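募集:卓上での小物整理作業の参加者(Prurville作業室、9月実施分)

Midarentでは、貸出備品の返却後に行う小物の仕分け・収納作業について、手順書の改訂を進めている。改訂にあたり、卓上作業の参加者を下記の条件で募集する。経験は問わない。

## 1. 作業の概要

対象は、財布、小銭入れ、ペンケース、鍵入れなど、片手に収まる大きさの袋物およびケース類である。参加者は卓の前に座り、指定された品を手元から取り、所定のトレイに収め、再び手元に戻す。1品につきこの往復を1回と数える。

品の向き、開口部の位置、留め具の状態は回ごとに指定する。指定は作業開始前に口頭で伝え、同じ内容の紙を卓の脇に置く。途中で品を落とした場合は、そのまま拾い上げて続行してよい。やり直しの回数に上限はない。

1回の参加で扱う品は54点。品目の一覧は当日配布する。

## 2. 日程および拘束時間

- 実施月:9月
- 実施曜日:金曜日のみ
- 開始時刻:午前の部 9:30、午後の部 13:30
- 作業時間:80分(途中休憩を含まない)
- 休憩:作業の中間に1回。延長を希望する場合は申し出ること
- 参加回数:1人につき2回。連続する週である必要はない

午前と午後の両方に同日参加することはできない。2回目の日程は、1回目の終了時に決定する。

## 3. 募集人数

各部5名。定員に達した部から受付を締め切る。締切後の申込みは、希望により次の部の待機者として登録する。

## 4. 参加条件

1. 座位での卓上作業を80分続けられること。
2. 両手で小型の器具を握り、開閉の操作ができること。利き手は問わない。
3. 日本語による口頭の指示を理解できること。
4. 皮革、布、発泡材に対する接触アレルギーがないこと。
5. 参加当日に手指の外傷がないこと。

眼鏡、コンタクトレンズの使用は差し支えない。爪が指先から大きく出ている場合は、当日の作業を見合わせることがある。

## 5. 服装および持ち物

袖口の締まった長袖を推奨する。袖口の広い上着、垂れる飾りのある衣服、腕時計、ブレスレット、指輪は、作業中は外すか着替えること。更衣用の区画とロッカーを用意してある。ロッカーの鍵は受付で渡す。

筆記用具は不要。飲料は蓋付きの容器に限り持ち込みを認めるが、卓上には置かないこと。

## 6. 作業卓の構成

卓は木製で、天面に白い発泡シートを敷く。シートは卓より一回り小さく、周囲に木の面が残る。品はシート上に置き、木の縁には置かない。シートは消耗品として扱い、擦れや薄い汚れは交換の対象としない。破れ、めくれ、段差が生じた場合は係に知らせること。

品の置き場は参加者に近い側、トレイの置き場は奥側とする。トレイは縁の低い楕円形のものを使用する。収めた品が縁に乗り上げている場合は、収納済みとみなさない。

シートの位置を手で直さないこと。ずれに気付いたときは作業を止め、係を呼ぶ。

開始時の配置の一例として、茶色のファスナー付き小銭入れと濃緑のトレイを用いる場合を示す。

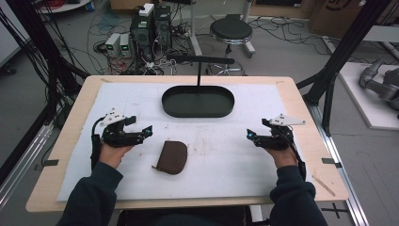 Randeroからは、ファスナー付きの品は引き手の向きを毎回そろえてほしい、そろっていないと収納後の点検で手間が倍になる、との意見が寄せられている。角の丸い小銭入れはトレイの中で回りやすいので、置いたあとに一度手を止めて向きを見ること、とも書き添えられていた。この意見を受け、今回の募集分から、引き手のある品については開始時の向きを指示書に記載する。収納後の向きは品目ごとに定め、指定のないものは問わない。

## 7. 当日の流れ

1. 受付、同意書の記入
2. 手指の洗浄、装身具の取り外し
3. 椅子の高さの調整
4. 練習(本番と異なる品を使用)
5. 作業前半
6. 休憩
7. 作業後半
8. 次回日程の確認、退室

練習の時間は作業時間に含めない。椅子の高さは、肘が天面よりわずかに上になる位置を標準とする。前半と後半で変更してもよい。

## 8. 謝礼

2回分をまとめて、2回目の終了後に銀行振込で支払う。1回のみの参加となった場合も1回分を支払う。交通費は経路を確認のうえ実費を支給する。金額は申込み後に送付する書面に記載する。

## 9. 記録の取扱い

作業中の手元および卓上を映像で記録する。記録は手順書の改訂とその検証に使用し、氏名と結び付けずに保管する。同意は参加後も撤回できる。撤回の手続は同意書の裏面に記載してある。

## 10. 申込方法

Midarent Prurville作業室の受付窓口、または所定の申込用紙の郵送による。用紙は窓口のほか、Nikolaidis館1階の掲示板横に備えてある。記入事項は次のとおり。

- 氏名、連絡先
- 希望する部(午前・午後)、第二希望まで
- 利き手
- 接触アレルギーの有無
- 過去に同作業室の募集に参加したことがある場合は、その時期

受付後、参加の可否を書面で通知する。日程の変更は、参加予定日の2日前の17:00まで窓口で受け付ける。当日の欠席は開始時刻までに連絡すること。開始後の入室はできないため、別の日程に振り替える。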